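Subject: Re: [shelf-robots] draft handling rules, section 4 (restocking demos)
List: shelf-robots, Eltholm working group

Quick reply from my phone, between meetings. Will do a proper markup by Wednesday.

> Rule 4.2 in the Trevero draft says the demonstrator
> "shall keep both hands in view while an item is held."
> Do we mean both hands ON the item or just both hands
> visible? The Nindbridge people read it one way and
> we read it the other. Also, what do we do about liquids?
> Draft says nothing.

Visible. Not on. The old Kumarasinghe wording was "visible to the head camera at all times" and I'd go back to that. If someone wants to restock a tissue pack one handed, fine, other hand stays up where the camera gets it.

Liquids is the bigger hole. Floor cleaner in squeeze bottles is the case I keep coming back to, one hand under, other one steadying from the side.

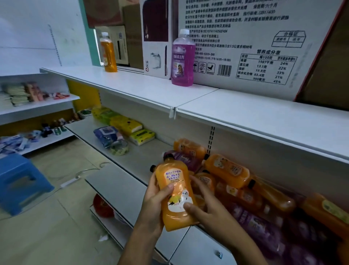

So my proposal for 4.3: any filled bottle gets a two-hand hold, cap checked closed before the take starts, no shaking, no squeezing. Max tilt 70 degrees from upright. Somebody will say 70 is arbitrary, yes it is, give me a better number.

Also think we need a line on bottles lying down vs standing. Right now the annotators log both as "placed" and that is useless for anyone training on it. Two codes, lying / standing. I went thru 119 takes with the single code and had to open every one to find out which it was.

Labels: front of the label toward the aisle at release. Same-product items in one row. Don't care about even spacing, let it be a bit loose, real shelves are. 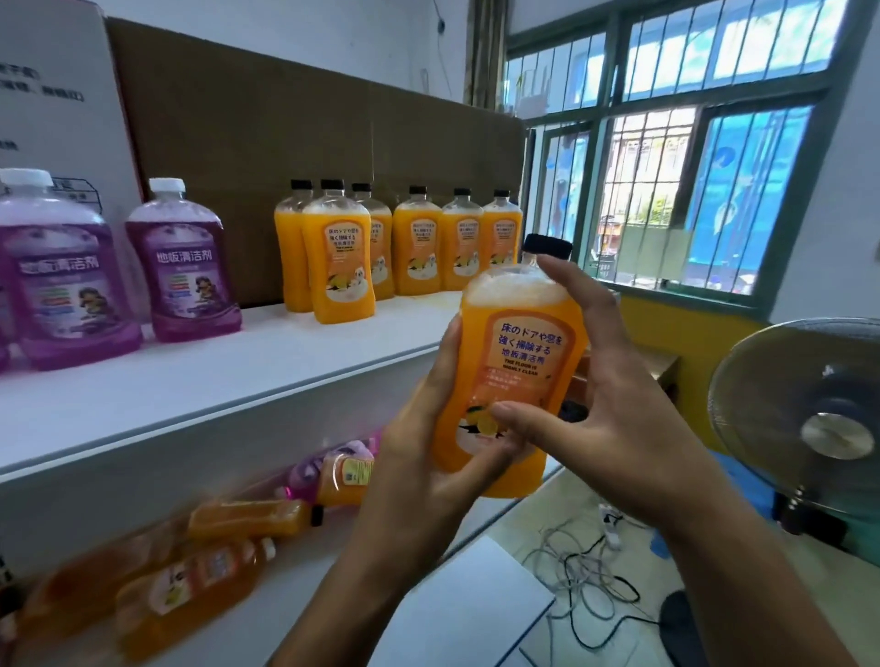 4.4 Floor and surroundings

Draft only has "area shall be clear." Too vague, nobody will check it the same way. Suggest: cables and power strips out of the demonstrator's walking path or taped down, fans and stools moved back past arm's reach, done before the first take and again after any break. Goes on the sheet with initials.

Open question, do we apply this to the stuff already collected? Almost 2350 takes under the old rules. I'd say no, tag them v1 and leave them be. Re-checking all of it would eat August and then some.

Objections to the list please, not to me direct, I loose track.

Sent from my phone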